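Reading time: 2 minutes

Household Sorting and Waste, Unit 7
Handout to go with the session on mixed tabletops
Course tutor: Fahad Qureshi

Last time we dealt with kitchen cupboards. This unit covers the table that has collected a bit of everything: packaging, a cleaning tool, something from the kitchen, a box from a delivery. Most people start by throwing things away. On this course we start by grouping.

Use four groups.

Keep and put away. Tools and dishes that have a place elsewhere in the home.
Keep for now. Boxes for products that may still have to go back to the shop.
Recycle. Clean card, clean metal, and moulded pulp where your council takes it.
General rubbish. Used sticky sheets, greasy paper, wrappings of mixed material.

Decide on the group before you pick the item up. If you can't decide, leave it and go on to the next one. Come back to it at the end.

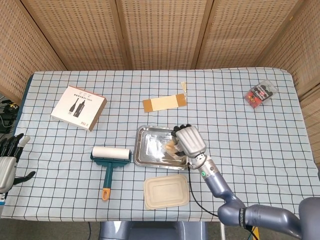 Fig. 1. Mixed tabletop: steel tray with crumpled packaging, pulp lid, lint roller, product box.

Work through Fig. 1 in your own time and write down a group for each item. Some points to think about:

The tray and the packaging in it are separate items. Small pieces left in a tray tend to get carried to the sink with it, so empty the tray first.

Moulded pulp looks like card but is not always accepted with it. Check for food on the inside. A lid with grease soaked in goes to food waste or general rubbish, depending on local rules.

A lint roller is kept whole. Only the used outer sheet is thrown away, folded with the sticky side in. Store the roller where the paper won't pick up dust.

Open a product box before you flatten it. Adeel Bukhari's group at Zelstead flattened one in October with the spare part still inside.

Patterned tablecloths make small scraps hard to see. When the table is clear, run a hand over the cloth, then shake it outdoors.

For next time

Choose one table or worktop at home. List what is on it, give each item a group, and note any you left until the end. Bring the list with you to room 305. If your council's rules differ from the ones given in this unit, bring a copy of those too. Unit 8 is on drawers.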